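**New on the history shelf: the Siswood letters are in!**

We've been waiting for this one since before the winter, and the first boxes came through the door last week. *The Siswood Letters*, edited by Ohemaa Baidoo, is a history of a river campaign told almost entirely by the people who had to march in it, and I've barely put it down.

The big set-piece is the crossing at Petek, which older accounts tend to deal with in a paragraph. Baidoo gives it 102 pages. You get the muddle over the boats, the two officers who each thought the other was in charge, and a wonderful run of letters from a supply sergeant who is mostly worried about flour. By the time the fighting starts you know these men well enough to dread turning the page.

It's a big book (634 pages with the index), but it moves quickly, and the chapters are short enough to read one before bed. There are nine maps, all freshly drawn, and the fold-out of the Zestano road is a beauty – I kept it open beside me through the whole middle section. The notes are at the foot of the page, where I like them!

If you read *Stemness* with us last year, you'll meet some of the same regiments here, a little older and a lot more tired. You don't need to have read that one first, though. Baidoo gives a good short account of how the war began and then gets straight on with it.
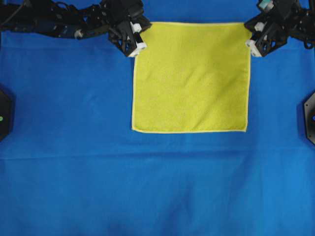

The chapter I keep going back to is the one on the retreat, when the letters thin out and she has to work from pay lists and a single battered order book. She's very open about what she can't prove, and her guesses are so carefully laid out that you can argue with them as you go. I did, a couple of times, out loud.

The hardcover is on sale in the shop and by mail from 17th April, and the e-book comes out the same day. Anyone who ordered in March will have their copy sent first. Reply to this email if you'd like one put aside.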